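Workshop > Bench Automation > Software Tips

Tips for programming a robot arm to do PC assembly work

These are notes from our own bench, where we use an arm to handle small computer parts. They cover the software side: positions, vision, force limits and logging. Most of them will carry over to whatever arm you have.

Name your positions. A pose called "above_tray" is easier to fix than one called "p14". We keep all of ours in one text file that the program reads at startup, so a correction gets made in one place.

Measure from the fixture. Teach one corner of the parts tray as the origin and store every pickup point relative to it. If the tray gets moved, reteach the corner and the rest follows. Do the same for the computer case, with its own origin. We use two motherboard mounting screws for that one. The outer sheet metal flexes too much to trust.

Split each move into three: travel, approach, contact. Travel can run fast at a safe height. Approach runs straight down at low speed. Contact is the last few millimeters and should be the only part where the force check is allowed to end the move.

Put tall things in the collision model first. Drive cages, posts on the fixture and the lip of the case cause most of the trouble. Draw them as plain boxes with 9 mm of padding. Detailed meshes slow the planner down and gain you very little. Cables are hard to model, so block off the whole area they hang in.

Turn off auto exposure. Bare metal reflects light, and the camera will keep adjusting as the arm passes over. Set exposure by hand at 800 microseconds, or whatever suits your lamp, and save it with the program.
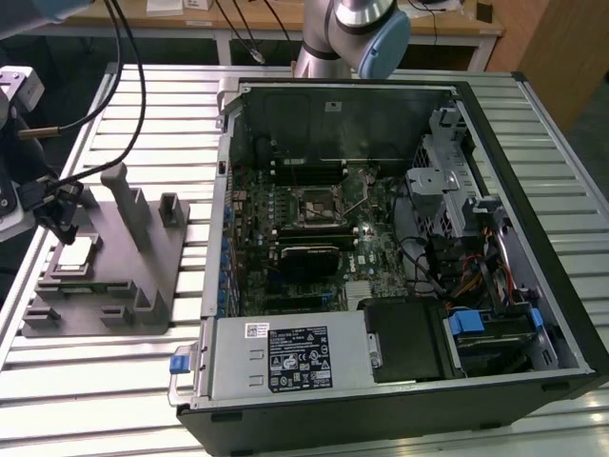
Processors need a second look. After the pickup, hold the part over a camera and check its rotation before going to the socket. A small error in the tray becomes a bent pin later. If the match score is low, have the program put the part back and stop.

Check the lever before you place anything. A short vision test for an open socket takes less than a second. Ours is a template match on a small crop, written in Yip, and it runs on an old laptop.

Keep the logs. We save joint positions and gripper force for every run and keep the last 20. Run 1229 was the one that showed us our gripper was closing before the arm had settled. A short pause fixed it.

Restart on Friday. Long sessions leave stale frames in the camera buffer.

Filed under: Bench robots, Motion planning, Machine vision, PC repair

Contact Bilside Workshop Notes | Copyright Bilside | Back to top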